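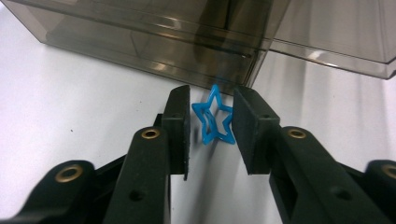 Der Akku habe beim Einschicken noch dreizehn Prozent gehabt, sagte die Frau am Telefon, das wisse sie genau, und gesprungen sei an dem Gerät auch nichts. Sie habe es in ein Geschirrtuch gewickelt und dann in den Karton gelegt.

Ich rief den Vorgang auf. Ein Gulard 2, schwarz, zum Ankauf eingesandt. Angebot online: 60 Euro. Angebot nach Prüfung: null Euro, Displaybruch, Recycling kostenfrei. Dazu zwei Fotos aus der Prüfhalle in Dromona. Auf beiden lief ein Riss von der Kamera bis zum unteren Rand.

»Auf den Fotos ist ein Riss«, sagte ich.

»Dann ist der bei Ihnen reingekommen.«

Ich hatte für diesen Fall einen Text. Der Text sagte, dass der Transport bis zur Annahme in der Verantwortung des Einsenders liege und dass die Kundin dem neuen Angebot binnen vierzehn Tagen widersprechen könne. Ich las ihn vor. Am anderen Ende lief Wasser in ein Becken und wurde wieder abgestellt.

»Es geht mir nicht um die 60 Euro«, sagte sie. »Ich will es zurück.«

»Dann klicken Sie in der Mail auf Widerspruch, und wir schicken es Ihnen.«

»Da steht, es ist schon in der Verwertung.«

Ich sah nach. Sie hatte recht. Der Status war am Vormittag umgesprungen, obwohl die Frist noch elf Tage lief. So etwas kam vor, wenn in Dromona jemand den ganzen Wagen auf einmal scannte statt jedes Gerät für sich. Ich durfte das am Telefon nicht sagen. Ich sagte, ich müsse kurz etwas klären, und legte sie in die Warteschleife.

Bei Prendo saßen wir damals zu fünft im zweiten Stock über einem Matratzengeschäft. Seit Januar gab es eine Vorgabe, ein Gespräch sollte nicht länger als sechs Minuten dauern. Auf dem Bildschirm lief oben rechts eine Uhr mit, erst grün, dann gelb. Sie war gelb.

In Dromona nahm lange keiner ab. Dann meldete sich ein Mann, im Hintergrund ein Förderband. Ich gab ihm die Nummer durch. Er sagte, Verwertung hole die Firma Swanson, die kämen um zwei. Es war zehn nach eins.

»Können Sie es rausnehmen?«

»Da stehen 50 Kisten.«

»Die Nummer klebt doch drauf.«

»Auf dem Gerät, ja. Auf den Kisten klebt nichts.«

Ich sagte, die Kundin habe noch elf Tage. Er schwieg. Dann fragte er, welche Farbe, und ich sagte schwarz, und er sagte, schwarz seien fast alle. Ob es eine Hülle habe. Ich sah mir die Fotos noch einmal an. Keine Hülle, aber auf der Rückseite ein heller Rand, wo lange ein Aufkleber gesessen hatte, oval, etwas schief.

»Ich gucke«, sagte er. »Versprechen tu ich nichts.«

Ich holte die Frau zurück in die Leitung. Die Uhr war inzwischen rot.

»Was hatten Sie hinten für einen Aufkleber drauf?«, fragte ich.

»Vom Schwimmbad. Die Saisonkarte. Wieso?«

»Nur zum Abgleich.«

Sie erzählte dann, ohne dass ich gefragt hätte, dass auf dem Gerät noch Sprachnachrichten seien, von ihrem Bruder. Sie habe alles auf das neue übertragen, jedenfalls habe das neue behauptet, es sei alles übertragen. Die Bilder waren da, die Kontakte waren da, die Nachrichten auch, aber bei den Sprachnachrichten kam nur der graue Balken, und wenn sie darauf drückte, stand da, die Datei sei nicht mehr vorhanden. Gemerkt habe sie es erst, als das Paket schon weg war.

Ich fragte, ob sie das alte vor dem Einschicken zurückgesetzt habe, wie es in der Anleitung stand.

»Nein«, sagte sie. »Das habe ich vergessen.«

Es war das erste Mal, dass ich mich darüber freute. Ich schrieb in das Bemerkungsfeld: Kundin widerspricht, Gerät nicht löschen, Rückversand. Ich schrieb es in Großbuchstaben, was wir nicht sollten. Dann sagte ich ihr, dass sie spätestens morgen eine Mail bekomme, entweder so oder so.

»Und wenn so oder so?«

»Dann rufen Sie wieder an.«

Sie wollte meine Durchwahl. Wir hatten keine. Ich gab ihr die Vorgangsnummer, sie schrieb mit und las sie mir zurück, und beim letzten Block vertauschte sie zwei Ziffern, und wir fingen noch einmal an.

Danach nahm ich die nächsten Anrufe an, eine verlorene Paketmarke, ein Ladekabel, das jemand aus Versehen mitgeschickt hatte. Um zwanzig vor drei lud ich den Vorgang neu. Der Status stand immer noch auf Verwertung. Um kurz nach drei stand dort: in Klärung. Darunter, im Feld für die Halle, hatte jemand ein einziges Wort eingetragen, klein und ohne Punkt: schwimmbad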